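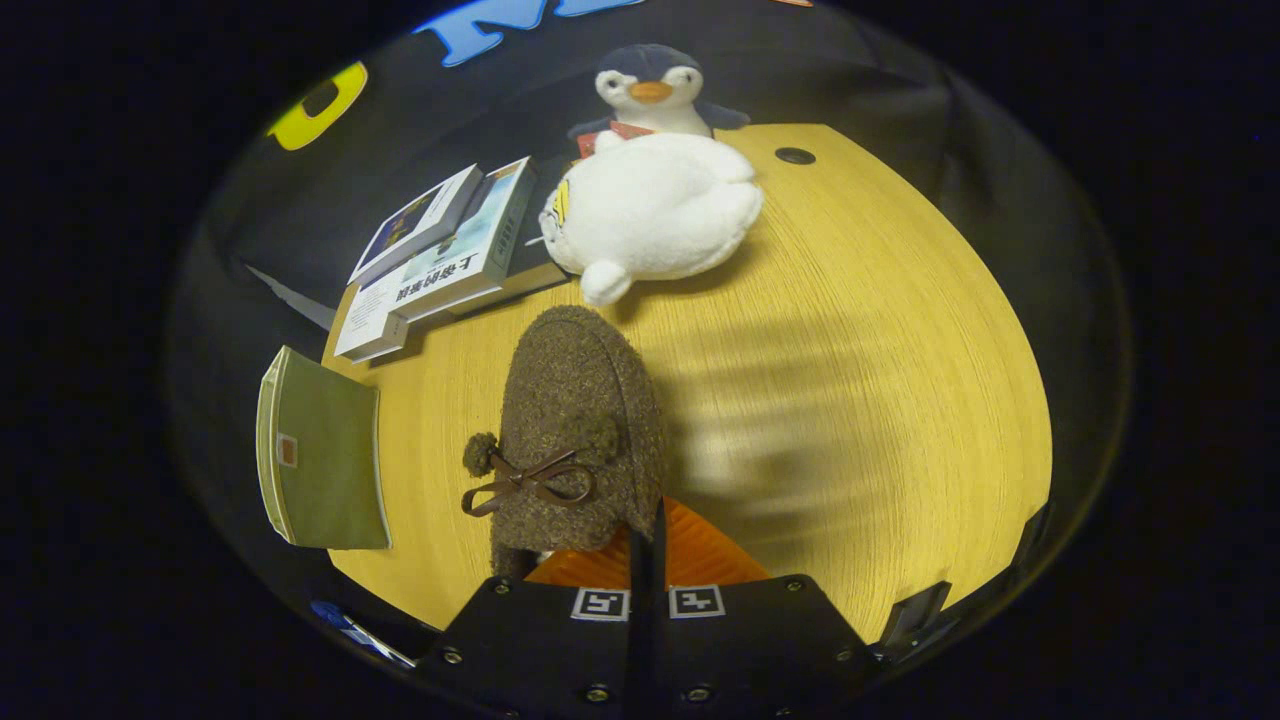

## The round table in the family room at Akelura

The family room at Akelura, a short-stay apartment building for parents whose children are being treated nearby, has one table that everyone uses. It is round, pale yellow and low on ceremony. Soft toys, books and slippers all end up on it, and the woman who has looked after the room for nine years says that was never planned.

"The table came first," she said. "We bought it for coffee. Then a family left a book on it, and the next family put a toy beside the book, and after that it was where things went."

We talked in the room on a January morning, before the first families came down. She asked not to be named in this piece, as she doesn't want the building to be about her. She is a former school secretary and she talks while she works. During the hour I spent with her she folded two blankets, wiped down a shelf and looked up a bus time for a father who put his head in the door.

The room is open from seven in the morning until nine at night. Anything in it can be borrowed and taken upstairs. There is a notebook by the door for writing down what goes out, and she reads it at the end of each month. Last year it recorded 934 loans. Of those, 754 were toys and books, and the rest were slippers, blankets and board games.

"That's only what people wrote down," she said. "I don't chase them about the notebook. If a child is asleep with a penguin under his arm, his mother isn't going to walk back downstairs to sign for it."

The penguin comes up often. It has a dark navy head and back and an orange beak, and it is one of the few things in the room with a waiting list. The list is a sticky note inside the cupboard. She says children like that it has a proper face. The big white plush toy that usually keeps it company is borrowed less because of its size, but it gets used right there in the room.

"They lean on it," she said. "Grown men lean on it. I've come in at closing time and found somebody's dad with his head on it, watching the ball game on his phone with the sound off."

Washing is most of the job. Soft toys go through the machine in a zippered bag on the gentle cycle, then on to a rack in the boiler room. A large one can take two days to dry all the way through, and she won't put it out until it has. She squeezes it in the middle to check. If the middle feels cool, it goes back on the rack.

"People think it's dry when the outside is dry," she said. "Then you get that smell, and you never get rid of it."

For a while she tried a dryer at the Skivow laundry two streets over. It was faster, but one rabbit came back with its fur matted flat, and she went back to the rack.

The slippers were her idea. Families tend to arrive in a hurry with one pair of shoes each, and the floors upstairs are hard. She started with a box of plain ones and found that people didn't take them. Then she put out some fuzzy ones, including a brown pair with a thin lace bow and a little pom-pom, and those went the same day.

"I had thought people would want something sensible," she said. "They wanted something nice. They'd been in sensible places all week."

Slippers that come back are washed by hand in the utility sink with a small amount of detergent. She stuffs the toes with a dish towel so they keep their shape. The pom-poms she dabs clean with a cloth, after losing one down the drain in her first winter. Any pair that is past saving gets thrown out, and she buys the next one out of a yearly budget of 700 dollars, which also has to cover batteries, detergent and puzzles.

Books are easier to come by and harder to get right. Most of them are left behind by families, so the shelf follows whoever has been staying. Some are in Chinese, some in Spanish, some in Greek. She can't read all of them, and she used to ask parents what a book was about before putting it out. Now she goes by the pictures and by how worn the corners are.

"If the corners are soft, somebody liked it," she said.

She keeps a small stack on the table and changes it when she remembers to. A picture book on top works best, she says, and a title in another language just under it. Parents spot the writing and pull it out. One grandmother read the same Chinese book aloud every evening for two weeks, and by the second week there were children listening who didn't understand a word of it.

The table itself was made by Katsaros, a workshop that closed some years ago. It has a small round hole near one side for a cord. The plan was to run a lamp through it. The lamp lasted one season before a toddler got hold of the cable, and since then the hole has been used for dropping crayons through.

"They put the crayon in the top, then they crawl under and get it," she said. "It's the best toy in the room and it's a hole."

She oils the surface twice a year, in January and again in summer, when the building is quietest. Wamach, the company that manages the apartments, has offered to replace the table with something that has drawers. She has turned the offer down both times. Drawers would mean things being put away, and she would rather have them out where a child coming through the door can see them.

I asked whether she tidies the table at night. She said she straightens it. Wet things come off, cups go to the kitchen, and a slipper without its partner stays where it is until the other one comes back.

"Usually it's upstairs under a bed," she said. "It comes down in a day or two."

The father came back to say he had missed the bus. She told him when the next one was due and asked if his daughter had finished with the puzzle. He said she was still working on the sky.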